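Working beside the arm: a guide for the refurbishing bench

I wrote this page for colleagues who come to our bench for the first time. At Gelell we take parts out of old desktop computers and prepare them for reuse. Since April a part of this work is done together with a robot arm. The job is different now, and I think it helps to learn it in the right order.

Before you start

Take off your wristwatch and put on the earthing strap. Look at the task sheet from Sultum, our planning program. It tells which parts are for the arm and which are for you.

Step 1. Prepare the computer

Disconnect the mains cable and remove the side panel. Lay the tower on its side on the slotted table, with the open side up. Do not let it rest on the fixture tray.

Step 2. Free the cables

This is still work for hands. Pull by the connector, never by the wire, and move every cable away from the part which the arm will take. When I did everything alone, I was doing this quickly and without thinking. Now I must think where the fingers will pass, and it took me 14 shifts to become good at it.

Step 3. Let the arm take the part

Press the green button and step behind the yellow line. Watch how the fingers hold the part. If the grip is crooked, press pause and call Idun Dahlgren. Please do not correct it with your hand.
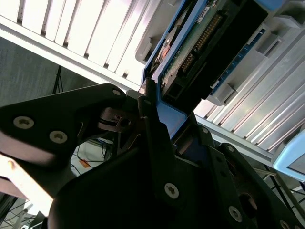
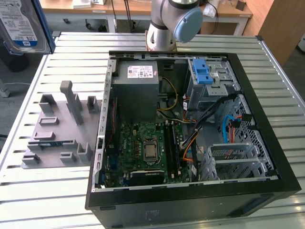

Step 4. Check and write down

Inspect the part under the lamp and look for bent pins. Write the result in the log, also when everything is good. We spend less time with screws than before and more time with checking, and for this reason the shift has 3 short breaks for the eyes.

If you worry about your place: I did also. Two colleagues moved to testing, and they asked for it themselves. My wrists hurt less, but I miss a little the talking at the bench.

Comments

Emilian Preda: Useful, thank you. Can we pause the arm in the middle of a pull?

Wilfredo Dagdag: Yes, it stops and keeps the part in the fingers. Wait for the lamp before you go near.

Tullio D'Amico: Please add something about old clips. They break very easily.

Contact: Iulian Furtună, bench training | © Gelell | Back to top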